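# Surna gets its small-boat charters back in October

Good news for anyone who has ever stood on the quay at Surna and wished they could get out past the breakwater without booking a whole week. Skippered day trips are starting again this October, and the boat doing them is a beauty.

She's called *Matoušek*, she's a wooden-decked motor cruiser, and she has been tied up at the inner harbor since spring while her new owner, Zdeňka Kováčik, put her back in order. The engine has been rebuilt, the galley has a proper two-burner stove, and the old vinyl cushions in the cockpit are gone (if you ever sat on them in July with bare legs, you'll know what a treat that is). The first public trip leaves on Friday at 9 in the morning.

Kováčik spent years running ferries on the longer coastal routes and knows this stretch of water very well. She wanted something smaller, where she could talk to the people on board.

"On the ferry I waved at passengers," she told us on the dock, wiping her hands on a rag. "I want to eat lunch with them."

And lunch is a big part of it! The standard day takes in the sea caves at Pletico, a long swim stop in the cove behind the headland, and a meal cooked on board by Fongchan Srithong, who ran the kitchen at the harbor café until it closed for remodeling. Her fish soup with lime and chili already has a following in town. On the trial run last week she served it with grilled bread and a tomato salad, and there was silence on deck for a good ten minutes.

## What it costs and who it suits

A private day for up to eight guests is 394 euros, with fuel, the skipper and lunch included. Anyone who'd like the boat for longer can take her for a week at 2,798 euros, which covers the skipper and fuel but leaves food up to the guests. There are two cabins below, one with a double bed and one with two singles, plus a bathroom with a shower that tall people will have to negotiate a little. The deposit is 200 euros for either option and comes back in full if the harbor office closes the port for weather.

Families are welcome, and there are child-size life jackets in the locker under the port bench. Dogs can come on private days if you ask first. Bring soft bags, please. Hard suitcases are a nightmare on the companionway steps, and there's nowhere to put them once they're down there.

Shoes come off at the gangway. There's a basket.

## The caves

I have lived here most of my life and had never been inside the second Pletico cave until this trial trip. Bigger tour boats stop well outside and let people take pictures from the rail. *Matoušek* is small enough to nose right up to the mouth on a calm day, and from there Kováčik takes guests in by dinghy, three at a time. The water inside goes a blue that I'm not going to try to describe. Go before noon, when the sun is still on the eastern side.

Libor Doležal, the harbor master, is delighted to have a working charter boat on the inner quay again. The berth has had a string of visiting yachts in it all summer, and most of them stayed one night and moved on. He has given *Matoušek* a fixed spot at the foot of the stone steps, so she's easy to find even if you've never been to Surna. Look for the green hull.

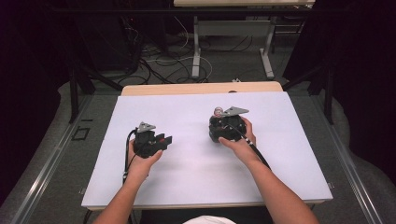
Parking is the one thing to plan for. The lot behind the fish market fills up early on weekends, and the upper one by the church is a ten-minute walk down (and a rather longer one back up, after soup). The number 29 bus from the train station stops right at the harbor gate, and the first one of the morning gets in with plenty of time to buy a coffee before boarding.

## More to come

If October goes well, there may be a second boat next year. Kazimír Hrnčiar, who owns the Ceken boatyard across the bay and did the engine work on *Matoušek*, has an open launch in his shed that he thinks would be perfect for sunset trips. She needs new planking and a coat of just about everything. He took me to see her, and even under a tarp and a great deal of dust she has lovely lines. I very much hope it happens.

Kováčik is also talking with Branislav Hudec, who teaches sailing to local kids, about using the cruiser as a support boat for his spring class. The children have been racing with one tired inflatable looking after all of them, so a bigger deck with a warm galley would be very welcome on those chilly March mornings.

Day trips run through the end of October, weather allowing, and then the boat comes out of the water for the winter. Departures are at 9 in the morning, back by 5. Bookings are taken at the harbor office, or you can walk down the steps and talk to Kováčik yourself; she's on board most afternoons. Fongchan needs a day's notice for vegetarian meals, and she asked me to mention that she does a very good pumpkin curry.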